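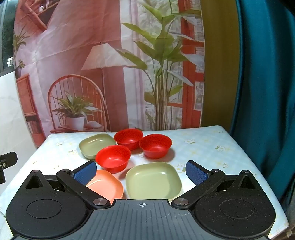
铺着浅蓝色小花桌布的桌子，摆了几只塑料碟子。

退房

房东给的期限是月底。她请了一天假，坐早班车过去，到的时候楼下的早点铺还没收摊。她买了两个包子，一个站着吃了，另一个装在包里，后来忘了。

父亲的房子在三楼。钥匙有点涩，要往上提一下才能转动。她小时候不住这里，这是父母分开以后父亲自己租的，一租就是十几年。她每年来两三次，坐一个下午，吃一顿饭，晚上走。她没有在这里睡过觉。

屋里的窗户关了两个月，有一股旧报纸的味道。她把窗户都打开，然后从厨房开始收。

米还剩小半袋，生了虫，扔掉。酱油和醋各有一瓶没开封的，她放进纸箱，后来又想，为两瓶酱油醋坐四个小时的车太傻，就拿出来放在门口，看邻居要不要。锅底烧黑了，扔掉。碗柜最下面有一台没拆封的电饭锅，Domero牌，是她三年前寄来的。保修卡还夹在泡沫里。父亲在电话里说过很好用，煮出来的饭很香。

她把电饭锅放到门口，跟酱油醋摆在一起。过了一会儿又拿回来，放进纸箱。

卧室的东西不多。衣服装了四个袋子，冬天的三袋，夏天的一袋。有一件灰色夹克她认得，每次来父亲都穿着去车站接她。她摸了口袋，左边是一张公交车票，右边是两粒润喉糖，糖纸已经粘在糖上了。她把夹克单独叠好。

床头柜的抽屉锁着。她找了一圈钥匙，最后在窗台的花盆底下找到了。抽屉里有存折、医保本、一副旧眼镜，还有一个硬皮本子。

本子是父亲在Tavadex上班时发的，封面上印着厂名，字快磨没了。她以为是账本，翻开看，每一行都是一个日期，后面一两句话。

“十八路改道，去医院要在桥头换车。”

“修了厨房水龙头，垫圈六角。”

“女儿来。买了带鱼。她说不咸。”

她往后翻。女儿来，下雨，伞让她带走了。女儿来，坐到三点，说单位有事。女儿没来，过年打了电话。中间隔着很多页水龙头、公交车和菜价。有一页只写了一句：“楼上小孩学琴，弹得比去年好。”

她坐在床沿上看了半个多小时。床垫已经卷起来了，坐的是木板，腿硌得有点麻。

最后一条写的是：“三十九块买了一张车票，到站又退了，扣了手续费。她应该在上班。”

没有写是去哪里的票。她住的城市，从这里坐慢车过去，票价正好是三十九块。她算了一下日期，是去年秋天的一个星期二。那天她在做什么，她想不起来。多半确实是在上班。

中午房东来了，是个话很多的老太太，进门先看水表，再看墙。墙上有一处挂过钟，留下一个圆印子。房东说这个不要紧，反正要重新刷。又说你爸爸是好租客，房租从来没晚过，有一回涨了一百，他也没说什么，就是问能不能把厕所的灯换亮一点。

“换了吗？”她问。

“换了呀，”房东说，“第二年换的。”

押金退了六百六十三。本来是八百，扣了水电和一块裂了的玻璃。房东把零钱数得很清楚，三个一块的硬币放在最上面。她签了字，房东又问那台电视还要不要，不要的话就留给下一家。她说不要了。

房东走后，她去阳台收最后一点东西。阳台上有一把折叠椅，一个晾衣架，两双布鞋。椅子正对着楼下的车站。十八路进站的时候，从这里能看见下车的人，一个一个的，先看到头顶，走过花坛以后才看得见脸。

她想起来，每次临走前打电话说快到了，父亲总说不急，慢慢走。有几次她临时改了主意坐晚一班车，也没说。到的时候父亲已经站在楼下，说是刚好下来倒垃圾。

她在椅子上坐了一会儿。过去了两趟车，下来的人她都不认识。

快递员四点来取箱子，问里面有没有易碎的。她说有一个电饭锅。快递员说电饭锅不算易碎。又问要不要保价，她说不用。箱子称了重，贴了单，两个人一前一后搬下楼。四袋衣服她送去了小区门口的回收箱，投到第三袋的时候箱口卡住了，她用手往里推了好一阵。

灰夹克她穿在身上。天有点凉，袖子长出一截，她卷了两道。

钥匙按说好的放在门框上面。她够不着，又上去搬了那把折叠椅，踩着放好，再把椅子搬回屋里，这才发现门一关上，椅子就留在里面了，她本来想带走的。她在门口站了一下，把手伸上去，够不到。

邻居的门开了，一个中年男人出来，看见门口的酱油和醋，问是不是不要的。她说是，请他拿去。男人说谢谢，又看了看她身上的夹克，没说什么，转身拎起瓶子。

“能不能麻烦您一下，”她说，“帮我把上面那把钥匙拿下来。”

男人个子高，一抬手就拿到了。她开门进去，把椅子提出来，锁好门，再请他把钥匙放回去。

十八路等了很久。车站没有座位，她把折叠椅打开，坐在站牌旁边。一个老太太拎着菜走过来，看了看椅子，她站起来让给老太太坐。老太太说不用不用，还是坐下了，问她这椅子在哪里买的。

“我爸的，”她说，“不知道在哪里买的。”

车来了。她收起椅子，从前门上去，投了两块硬币。车上人不多，她坐在靠窗的位子，把椅子夹在两腿中间。过桥的时候她想起包里还有一个包子，拿出来，已经凉透了。她吃完，把塑料袋叠起来放进夹克口袋，跟那张车票放在一起。

二〇二〇年四月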